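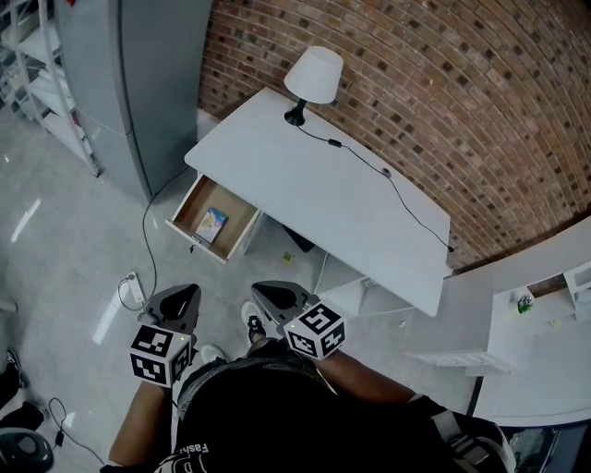

**Serkville Incident Review Group**
Minutes of the meeting held Tue 15 September
Chair: Kiyoshi Shimada
Also present: representatives of highways, water supply, building control and the Minden Street traders

**1. Minutes of the previous meeting**

Agreed as a correct record, with one change. Under item 4, "north kerb" should read "south kerb".

**2. Burst main, Minden Street**

Water supply reported on the failure of the main at the junction with Sugiyama Lane. The pipe split along its length at a joint below the south carriageway. The first call was logged at 6 a.m. The upstream valve closed normally. The downstream valve was seized and the section had to be isolated from the next chamber, which extended the loss of supply to the lower part of the street.

The damaged length has been cut out and replaced. Samples taken after flushing were clear and the notice to boil water has been withdrawn. The cause of the split has not been established. The removed pipe is being held for inspection.

Building control reported that water entered 8 ground-floor premises and 15 basements. No building is considered at risk of collapse. Two basements remain closed pending electrical tests.

**3. Road surface**

Highways reported a void under the carriageway on the south side, found by probing after the water had drained. It has been filled and the trench closed with a temporary surface. Permanent resurfacing is planned for October, subject to a further check for settlement.

The traders asked whether the work could be done at night. Highways replied that the noise limits in Sugiyama Lane would not allow cutting after 11 p.m. and that a split shift would lengthen the closure. The chair asked for both options to be set out on paper, with dates.

**4. Diversion and deliveries**

The diversion by way of Indoton Road stays in place for vehicles over the weight limit. Complaints had been received about lorries mounting the footway at the bend. Temporary bollards to be placed there.

Deliveries to the east end may continue from the loading bay until 10 a.m. The sign at the bay still shows the old times and is to be replaced.

**5. Claims**

Claims for stock and fittings go to the water supply office under reference 2274. Forms without the reference are being returned, and the traders asked that it be printed on the front page. Agreed.

The question of lost trading days was deferred. Water supply is waiting for advice from its insurer.

**6. Actions**

- Water supply: report on the removed pipe; replace the seized valve; amend the claim form.
- Highways: paper on day and night working; bollards at Indoton Road; new sign at the loading bay.
- Building control: confirm the result of the electrical tests to the owners in writing.

**7. Any other business**

None.

**8. Next meeting**

October, date to be confirmed by the chair once the settlement check is complete.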